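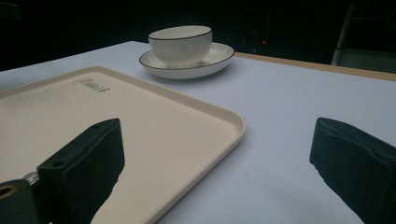
Tray, bowl and saucer on the pale table.

Tableware notebook, serving trials
July 10, 2018
Entry by Marjatta Vuorinen

Purpose of today's work: to settle the table layout for the single-serving setting before the written instructions go to Buddale. The setting consists of one bowl, one saucer and one serving tray. The spoon has been left out of this round and will be handled under a separate entry.

Items used. The bowl is the white ribbed one with the dark line at the lip, kept on its matching saucer. The tray is the rectangular one with rounded corners. It is listed in our cupboard inventory as "tray, cream," while the Getix order sheet calls it "blush." Colleagues should use the inventory name in all further notes. The order sheet will not be corrected.

Layout. The saucer stands toward the back of the table and the tray lies in front of it. The bowl stays on the saucer at all times and the two are treated as one item when the setting is put out. Earlier instructions asked for the bowl to be placed first and the saucer slid beneath it. That wording is withdrawn.

The tray should be set down with the lettering at the upper left as seen from the front of the table. Two settings in the December round were recorded with the tray turned the other way, and the notes could not be matched afterward. Please check this before writing anything down.

Dimensions for the instruction sheet: the clear space between the front edge of the table and the tray is to be 20 mm when the setting is first laid out. The space reserved to the right of the tray is 200 mm. Nothing is to be stored there, including pens and this notebook.

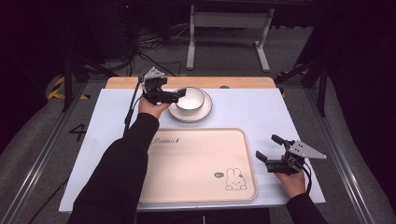 Full setting seen from the front: bowl on saucer at the back, "Rabbit" tray before it.

Remarks on the tray. The printed word and the rabbit drawing in the opposite corner make the orientation easy to confirm from the front of the table. From a low position the lettering is much harder to read, and new colleagues should go by the drawing instead. I have asked Tokarz whether the same tray can be supplied plain. The answer so far is that plain trays come in a larger size only, which would not suit this table.

Remarks on the bowl and saucer. The dark line on both pieces is useful against a pale tabletop — the white body alone is difficult to make out under the overhead lights. The Brorix bowls we considered in the spring had no such line and were returned for that reason. I recommend that we stay with the present pair.

Cleaning. Wipe the tray with a soft damp cloth. Do not use the scouring pads from the sink on the printed side. The bowl and saucer may be washed together but should be dried separately, and put back on shelf 59 with the saucer underneath.

Outstanding:
Second saucer of the same pattern, requested, no delivery date.
Instruction sheet, page two, to be retyped with the new wording for bowl and saucer.
Inventory label on the tray box is peeling and needs to be replaced.
Spoon entry to be opened once the tray question with Tokarz is closed.

M. V.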